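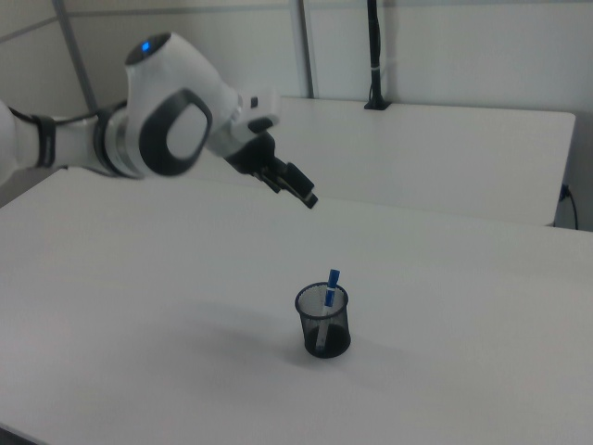
Budget for the table first

Most equipment plans I read start with the arm. The arm gets a page of specs and three quotes, and everything else goes on a line called "accessories." I think that order is wrong, and our shop at Turness paid for learning it.

We asked for one arm and one gripper and got both approved in May. The request left out spare finger pads, a second table, cable ties, and the hours needed to teach the thing a single pickup. Those hours came to 138 before it went near a paying job. Skutum, our supplier, had quoted us 7.

A marker in a mesh cup is a fair place to start. It costs almost nothing, and if the arm can't manage it, no bigger budget will help until you know why.

So I would hold back roughly a third of the money until the first simple task runs all day. Prama, down the road, did this and returned a gripper they didn't need. We kept ours, along with a $1,601 mount that is still in its box.

Finance people dislike unspent money at year end. They should put up with it. A second purchase made after a few months of use is nearly always the better one.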